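Furnow launches small-office waste scheme in Jallmont, with a helping hand for first-time tenants

JALLMONT, April 16, 2021 -- Furnow, the family-run office supplies and upkeep firm, is very pleased to announce that its new waste and recycling service is now open to small businesses all over Jallmont, after a happy and rather busy trial that began in February with 12 local offices.

The service, which goes by the name of Greltislow, is meant for the sort of workplace that has two or three rooms, a kettle and no cleaning staff of its own. Members get bin liners delivered to the door, a regular collection and a phone number that is picked up by a real person in our Lagos Street office.

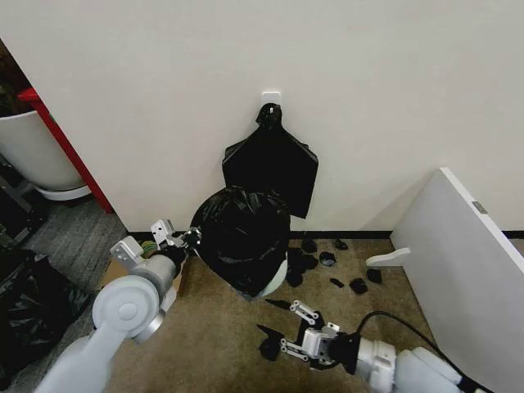
Page last changed: April 2021

"We have been selling desks and paper to these lovely people for years, and the bins came up in nearly every chat we had," said Bautista Fuentealba, founder of Furnow. "Many of them were paying for a big yard container they could never hope to fill -- and it does seem a shame, when you are just starting out, to spend your money that way."

Greltislow costs nothing to join until the end of the summer, and there is room for 800 members in the first year. Collections run early in the morning, before most people have their coats off, and businesses may pause them over holidays without a charge. Food waste is not part of the service for now, though we do hope to add it, and we would love to hear from any café owners who might like to help us try it out.
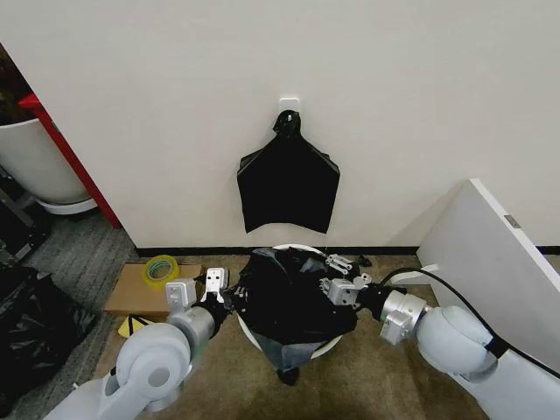
Black bin liners, one on a wall hook and one in the bin.

Abelardo Retamal, who looks after the collection rounds, will be at our Jallmont shop most mornings to answer questions, and there will be tea. Do please drop in, even if you only want to ask what goes in which bag!

To join, or to arrange a chat with Bautista or Abelardo, please ask at the Furnow counter in Jallmont.

ENDS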